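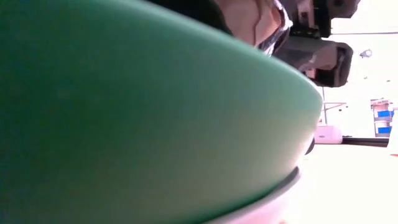

4. Who Visitors Tell After an Assault

Figure 2. A large green bowl at close range.

4.1 The first person told

We began this part of the study with what seemed like a simple question. When a visitor to a street festival is shoved, hit, or threatened, who hears about it first? Our early drafts of the survey assumed that the answer would be a police officer or a festival steward, and we had written most of the follow-up questions with that in mind. The pilot round in Gillo cured us of this quite quickly, and we are grateful to the people who sat with us through a form that did not fit their stories at all.

Of the 206 visitors who returned the full survey, 48 said that they had been physically attacked or seriously threatened during a festival in the past five years. We asked these people to name the first person they had told, leaving a blank line so that they could use their own words. The answers we got back were mostly close to home: a partner, a friend from the same group, a sister on the phone. After these came people whose work had nothing to do with safety, such as hotel desk clerks, food sellers, and taxi drivers. Police came a good way down the list, and stewards further still.

What happened next matters just as much for our purposes. In 33 of the 48 cases, no report of any kind was ever made to the police, whether during the trip or after the visitor had gone home. We want to be careful with this number. The survey was open to anyone who wished to fill it in, and people who had a bad experience and never got to tell it officially may have been more willing to spend time on our questions. We do not offer it as a rate for festivals in general.

4.2 Reasons given in interviews

To understand the choice better, we held long interviews with 34 visitors, most of them in the town of Ververidis in the week after its September parade, and the rest by phone. Rehema Lema carried out the greater share of these, and her notes on tone and hesitation have been a great help to us in reading the transcripts. Interviews were recorded with permission, and people were free to skip any question or to stop.

Time was the reason we heard most often. Visitors had a flight or a bus to catch, and they pictured a whole morning lost on a bench in a station. Several had in fact gone as far as the front door of the station and turned around when they saw the line. One woman told us that she had two days of vacation left and "was not going to give those men another one of them." We have come back to that sentence many times in our own discussions - it says a good deal about how a report can feel like a second cost of the same event.

A second group of answers had to do with being believed. This came up strongly among gay and lesbian visitors and among people traveling alone. They expected to be asked why they were on that street, what they were wearing, how much they had been drinking, and whether they had answered back. Two men who had been attacked together said that they would have had to explain to the officer how they knew each other, and that neither of them was sure what would follow. The local law was not really what worried them, as they knew it protected them on paper. They were thinking of the one officer they would happen to meet.

There was also a quieter kind of reason, and we nearly missed it in the first coding. Some visitors liked the place very much. They had been coming for years, they had friends there, and they did not want to be the cause of an ugly headline about a town that had otherwise been kind to them. Araceli Escobar, who coded the second half of the transcripts, suggested that we treat this as its own category, which we have labeled "protecting the host." It overlaps with shame in some interviews, but in others we could find no trace of shame at all.

4.3 Other routes for a report

Both towns had tried to make reporting easier. Gillo used a phone service called Grimudeo, through which a visitor could leave a short voice message in any language and be called back. Ververidis had an arrangement with the Dollier hotel, where a trained member of the front desk staff could take down a first statement and pass it on. Few of the people we interviewed had heard of either one before we brought it up. Those who had used the hotel desk spoke warmly of it, mainly because they were sitting down, somebody had brought them a glass of water, and they could stop partway through and finish after breakfast.

We could not compare the two routes properly, as neither town kept records in a form that let us follow a statement from the first contact to the case file. We return to this gap in Section 6, where we also set out the wording changes that were made to the survey between the pilot and the main round.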